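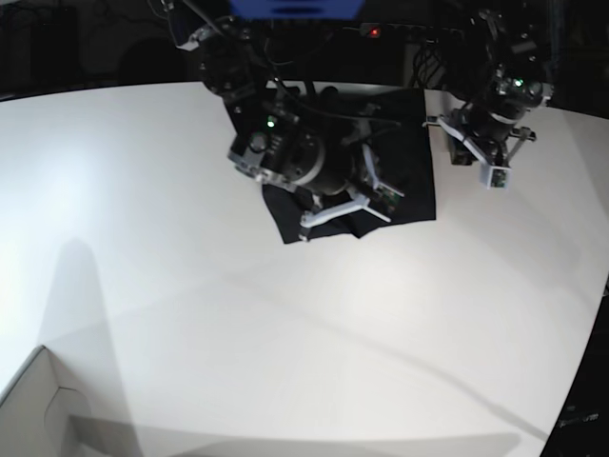
Week four is folding week, and I know some of you have been dreading it since I handed out the syllabus. Relax! Folding is mostly flattening, and flattening is the part everybody rushes. Take a black cloth on a white tabletop, more or less a rectangle, with one nice straight edge on the right and the lower left corner all crumpled up and folded in on itself. If you start folding from there, you trap that bunched corner inside and you get a lump, and then the lump shows through every layer you put on top of it. So the corner comes first, always, even when the other side looks so good that you want to get going.

I find the straightest edge and treat it as my ruler. Everything else gets lined up to that one. Lift the messy corner a little (lift it, please don't drag it, you'll pull the good side out of true), shake it once, and lay it back down moving away from the middle. Then smooth with the flat of your hand, from the center out. If you smooth toward yourself you just push a wrinkle into your own lap and have to chase it around.

Now, color. I make everyone practice dark on light or light on dark, because you can see your outline from across the room. The first year I taught this in the Larby room we had cream napkins on cream tables and I spent the whole Wednesday evening squinting at people's corners. Never again!

The basic fold, which you'll do over and over until you're sick of it:

Flatten, corner first.
Bring the left side over to meet your straight edge.
Stop and check both corners before you press anything.
Bring the bottom up to the top.
Press the fold with your forearm, one pass.

If it's off by a finger's width after the second step, open it up and go again. You can't fix it later, I've tried.

For homework, fold the same cloth ten times and bring it in folded. Use something plain with a bit of weight to it. The Siltby dish towels are fine, and so is an old pillowcase cut open. Skip anything slippery for now, we get to that in the Ganach unit, and it's a whole different mood.

Reading is page 260 in the Ezeani packet, just the bit on hems. My copy has coffee on it, so if yours has a clean diagram, bring it along and I'll copy it for the others.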